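The Clerner Inheritance, by Farzana Saha
Web serial, 45 chapters so far, updates in theory

I gave this one three stars and then read all of it in two nights, so weigh that as you like. Nieminen is a tax clerk who wakes up as the spare son of a doomed duke, in a novel he only skimmed on the train. He remembers the ending and maybe a third of the middle.

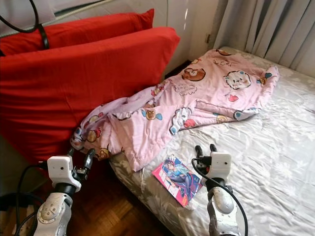
The tax jokes hold up. The duel with Lord Zenden takes four chapters, and one of those is about gloves. Grornik, the demon butler, gets the best lines and then vanishes until chapter 24, presumably on unpaid leave.

Romance readers should know that the leads hold hands once, over 200 pages in, and both apologize. Saha says the next arc starts in February. She didn't say which one.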